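Dear Hakim,

29/06/2021

You asked for something short and readable on where the Sarkau homework club has got to, so I've tried to keep it to the things you'd want to know (and one or two you probably wouldn't!).

The first half of the grant, 780 pounds, has gone almost entirely on stationery and storage. We dropped the idea of one big shared tub of pens quite early on – everything ended up at the bottom of it and the younger ones spent half the session digging. Now each table gets its own fabric case, filled before the children arrive and checked again when they leave. The cases came from Sopacua and they're holding up nicely, zips included, apart from one that went back and was swapped without any fuss.

What goes in them has changed a bit as well. We began with felt tips and not much else, and the older group grumbled that they couldn't do their maths with those, so there are pencils in the mix now, plus ordinary pens and some markers for posters. A full case gets fat very quickly and I've had to be strict with myself about stuffing in extras. 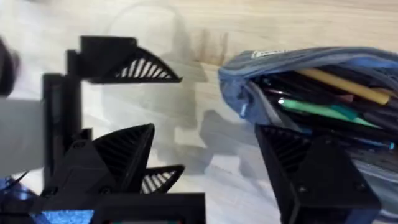

Jasper thinks I'm still overfilling them. He'd take a third of the pens out and keep them in the cupboard, and he says the children would find a pencil faster and we'd lose fewer lids. He may well be right, and we're trying it his way at 3 of the tables until the end of term.

On the money side, Lulletti have quoted for the shelving and I'd like to go with them. Sosico were cheaper but couldn't deliver before September, and I want the cupboard sorted over the summer while the room is quiet. That would still keep us inside the 2000 we agreed for the year, with enough left for a decent restock of pencils (they vanish, I don't know where).

Could you let me know whether you're happy with the Lulletti quote? I'll send the receipts over with the next batch of paperwork – there are a few I need to dig out of my coat pockets first.

All the best from the club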